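Home | Notebooks | Purchasing | Bench bookings | Contact

Print this page | E-mail this page

Notebook, August. Equipment money, second go.

Started 14:00, after the call with Stistard. Writing this up while I still remember which bits were promised and which bits were only said in a promising voice.

The question on paper is whether we buy a second arm for the kitchen bench before the year's money closes. The question underneath is whether a second arm fixes anything. I was against it in the spring and I'm still mostly against it, but Aicha Zerouali asked me to put the case down properly before she takes it to Ernadstead, so this is me trying to be fair.

What the quote covers: arm, controller, mounting plate, one gripper, one year of phone support. What it leaves out: wrist camera, cable kit, spare fingers, delivery, and anybody turning up to fit it. Last time the things left out were where the money went. I've asked for a second quote with all of that on it. The salesman said most customers "add those as they go". I'm sure they do.

Lead time is 14 weeks from order. I don't believe it. The current arm was late, and when it came the plate had the wrong hole pattern, so the first use we got out of it was as something to walk round. If we order in August and it slips the way the other one did, we are setting it up in the dead of winter with half the group away. Assume that in the plan. If it turns up early I will buy the biscuits.

Money. Fingertips first, as we do get through them. A pack from Farouk is 259, and Stistard's own are dearer and no better that I can see. I have tried both on the mug handle and on the colander and would not want to say which was which with my eyes shut. Farouk are slow to answer e-mail but they do answer, and they will sell you one pack without a lecture. Whatever we decide on the arm, the fingertips go on the order now.

Then cables. This is my main complaint and I have made it before. We keep pricing arms and never price a decent way of getting the wires up and away from the fingers. A proper dress kit costs little next to an arm and would save us a good part of the runs we bin. If the choice were mine I'd do that on the existing arm, wait 3 months, and only then talk about a second one.

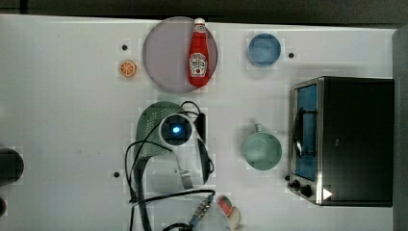

Aicha's argument the other way is about hours. She says the bench is booked solid and two people are always waiting on one arm. I went back through the bookings and I agree it's booked solid. I don't agree that it's used solid. By my reckoning the arm is moving for less than half of any slot, and the rest is laying out, putting back, restarting things and talking. A second arm gives you two lots of laying out. She says that's unkind. She also hasn't said it's wrong.

Where she has a point: when the arm is down, everything is down. There's no fallback at all. I would pay something for that. I'm less sure I'd pay the price of a whole new arm for it, when a spare gripper and a spare controller on the shelf would cover most of the failures we have had so far. Asked Stistard if they sell the controller separately. Long pause, then "in principle". Have asked for that in writing too.

Second-hand: Jondton have an older arm, same family, going for 70 per cent of new. On the face of it that's a silly price for something with no support left on it. Aicha thinks they'd come down. I think they'd come down a bit and we'd spend the difference on a courier. Not ruled out, but somebody has to go and see it run with a load in the gripper before we say yes. A video won't do. I've been caught by a video before.

Props and kitchen things. Small beer, but they always get left off the form and then come out of somebody's pocket. Plates, bowls, mugs, toy food, more of the same so that we can swap like for like when something cracks. Keep receipts. Please stop buying one nice thing each - if we can't get a second one it's no use to us for repeat runs.

The toaster oven is a separate matter. There is a wish to get a bigger one with a door that drops down. Fine, but measure first. What we have already eats one side of the table, and nobody has shown me where the plate and bowls go if it grows. I'd want a drawing, even a bad one on squared paper. Tape on the table would also do.

Table: if a second arm does come, this top won't take both. That means a new table, which means the floor plan, which means asking Ernadstead about the far wall. None of this is in the quote and none of it is in Aicha's sheet either. Added a line to the sheet with a question mark in the cost column. Please leave the question mark in until there's a real number behind it.

Where I've got to, in order of how much I'd fight for it:

- fingertips from Farouk, now
- cable dress kit for the existing arm, now
- spare gripper, if the price is sane
- spare controller, if they'll really sell one
- visit to Jondton, costs only a train fare
- new arm, not this year

Aicha has read the above and disagrees with the last line. She'll write her side underneath, or on a fresh page if she needs the room - she probably will.

To chase: full quote from Stistard with the extras on it. Controller price. Date for Jondton. Find out when the year's money really closes, as I've now been given two different answers by the same office.

17:30, nothing back from Stistard yet.

Print this page | E-mail this page

Recent entries
Gripper spares: what's in the drawer
Bench bookings, how to cancel one
Notes from the first Stistard call
Table top: marks and cleaning
Wrong hole pattern, again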